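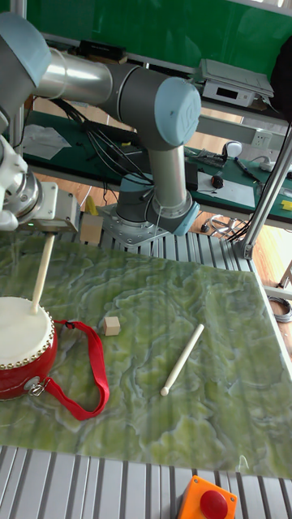

Talks > Robot learning > Speaker notes

Cutting at the touch: splitting demonstrations by contact

Notes for the Trastwood session, April 27, 2021. For me, not for handing out. Slides have the graphs, these have the words.

START

Say hello, say Veltstead, don't do the history of the lab. Last time that ate four minutes.

Straight in with the question. If you teach a robot arm a job by showing it the job, where should you cut the recording? Most people don't cut. One long recording, from arm parked to job finished, fed in whole. Or they cut by the clock, every couple of seconds, and hope.

What we do: cut wherever something touches something. Fingers meet stick - cut. Stick leaves table - cut. Stick meets drum - cut. Method is called Sistow, the name doesn't stand for anything, don't take questions on the name.

One sentence for people who came in late: contact is where the rules of the job change, so put the joins there.

WHY A DRUM

Get asked every time so do it early. A drum is a nice thing to study because the touch is short and you either hit the skin or you don't. Picking up a cup, you can argue all day about whether the grip was "good". With a drum you hear it.

Also the tool. The arm isn't touching the drum with its own fingers, it's touching it with the end of a stick it picked up. If the grip is off by a bit at the handle, it's off by a lot at the tip. Small mistake early, big mistake late. Whole talk hangs on that. Say it twice.

And the stick is round, so it rolls. And it can turn in the grip. Good, we want that.

THE PROBLEM WITH WHOLE RECORDINGS

Slide with the long grey bar.

Point at the bar. Most of it is travel. Arm going through the air, nothing near it. The bits that matter are thin slices, and the learner spends nearly all its effort on getting the travel lovely and smooth. So you end up with a robot that moves beautifully to slightly the wrong place.

We had exactly this for most of March. Lovely movement, missed the drum.

Second problem: the person doing the showing pauses. Everyone pauses just before a grasp, to line up. The learner copies the pause. Then it gets stuck in the pause, because a paused arm looks the same now as it did a moment ago, and what did the person do a moment ago - nothing. So it does nothing. Forever if you let it. Play the stuck clip. Let it run longer than is comfortable.

HOW THE CUT WORKS

Keep this slow. Last time I rushed it and lost the room.

Three signals. Finger gap, wrist force, sound.

Finger gap is the easy one. Told to close, stopped closing, something's in there.

Wrist force catches the stick meeting the table or the drum. Noisy. The cables tug on the arm when it swings and that shows up as a false touch. We learn the tug first, with nothing held, and take it off.

Sound is a cheap microphone under the table. Very good for drum skin, useless for cloth, so-so for wood on the table top.

Any two out of three agree inside a short window, that's a cut. One on its own is a "maybe" and gets thrown away. We did try keeping the maybes. Worse. There is a backup slide, only show it if asked.

Numbers: 1247 recordings, all done in Veltstead, gave 2060 contact cuts after the two-of-three rule. Someone will divide one by the other and say that's low, a full strike ought to give more than that. Yes. Plenty of the recordings are grasp only, no strike. Say so before they do.

Then each piece between cuts gets trained as its own small job, with one extra thing: each piece learns from the back. Start very close to the touch, learn that, step away a little, learn that, and so on until you meet the cut before. So the last bit before contact gets the most practice. That's the opposite of the whole-recording way, where it gets the least.

WHAT THE ROBOT HAS TO SORT OUT

Slide with the table. Leave it up for a while. 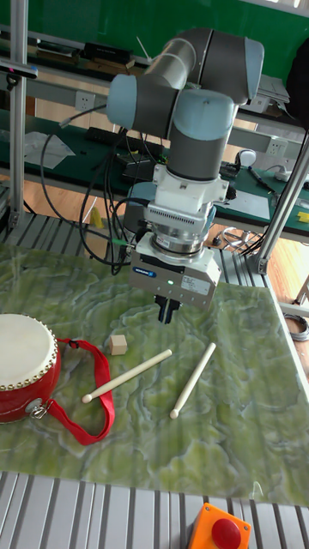

Start positions are where most papers in this corner get a bit vague, so spend time on ours. We change the layout between runs and write down how, and we don't tidy up to help the arm. Look at the table on this one. Two sticks, both diagonal but not the same slant, one a good deal steeper than the other, so a grasp learned for one is wrong for its neighbour. Drum over on its side with the skin facing up and to the left, strap lying in a loose loop next to it, and a small wooden cube near by that has no part in the strike. Fingers just above the table and slightly apart. From there a person would see straight off that the wrist needs a turn before it goes for a stick. The whole-recording version doesn't, much of the time. It goes down at whatever angle it saw most.

Then on to the strap. The strap is the awkward one. Soft, doesn't make a sound, hardly any force. If the stick drags across it our three signals mostly say nothing. It's the biggest hole in the method and I'd rather say it from the stage than have it said to me.

The cube: counts as a contact if you knock it. Gives a real cut that has nothing to do with the job. We leave those in. Surprisingly it helps a bit, the learner gets a few examples of what carrying on after a knock looks like. Don't oversell, small effect.

RESULTS

100 runs for each version, same set of layouts for both, order shuffled so that neither version gets the warm motors.

Whole recordings: gets hold of a stick more often than not. Gets hold of it well enough to hit the skin much less often. Read the figure off the slide, don't do it from memory (got it wrong in the practice).

Clock cuts: about the same grasping, more stuck arms. Joins land in silly places, halfway through closing the fingers for instance.

Contact cuts: best of the three on grasping, and a much bigger gap on hitting the skin. The gap at the strike is the result. If people remember one bar, that bar.

Stuck arms: nearly gone. Didn't set out to fix that. My guess is that the pause now sits right at the end of a piece, where stopping is fine, and the next piece takes over. It is a guess, we have not tested it by itself.

What doesn't improve: speed. The joins cost a small delay each time. You can see it in the video, a sort of hiccup. Play the video with sound ON. Check the lead before the session.

THE SIQUEIRA TABLE

Short section, skip if behind.

Second set-up, in the Siqueira building, different table top, different microphone. Took the pieces trained in Veltstead and ran them there with no new recordings. Grasping held up. Striking dropped. We think sound is to blame, the other table is stiffer and everything rings, so "stick touched table" starts to look like "stick touched drum". Turned the sound off for the strike piece and got part of the drop back. Not all.

So: the cuts travel, the signals that make the cuts need redoing for each table. Takes an afternoon. People always want to know how long.

THINGS THAT WENT WRONG

Be honest here, folk like this slide.

- Microphone picked up the room fan. A whole batch of contacts that were a fan. Redone.
- Cut window too wide at first, so lifting the stick and brushing the table became one event. Learner then thought lifting means scraping. It scraped.
- Trained the back-to-front pieces with too few steps near the cut. Looked fine on the graphs, hopeless on the arm. Lesson is run the arm sooner, the graphs were lying to us for a fortnight.
- Labelled two pieces teh wrong way round. Arm tried to strike before it had a stick. Got a laugh in the lab, leave it in.

WHAT'S NEXT

Two arms, no. Everyone asks, not yet.

Soft things, yes. Need a fourth signal for the strap and other cloth. Camera most likely, watching for movement that the arm's own motion can't explain. Early days, no graph.

A proper rhythm, maybe. At the moment it's one hit per run. Two hits with a set gap means the bounce matters, and the bounce is down to how tightly you hold the stick, so we're back at the grasp again. Nice loop to end on if there's time.

LIKELY QUESTIONS

Why not just record more? Tried adding recordings to the whole version. Helps, slowly, then flattens off. Backup slide two.

Does a person check the cuts? A sample, by hand. Most of the rejects were maybes anyhow. Don't say "fully automatic", we still listen to the odd ones.

What if there's no clear contact, pouring say? Then this is the wrong method. Say it plainly.

Can we have the recordings? Yes, once the sound is cleaned, there is talking on some of it.

Is the order of the pieces fixed? Yes, for now. If it drops the stick it goes back to the grasp piece, thats the only jump allowed.

If it runs over, drop Siqueira and go from results to what went wrong. Water. Adaptor for the laptop. Sound lead.

Shared 14 times | 3 comments

Contact Veltstead talks desk | Copyright Veltstead | Back to top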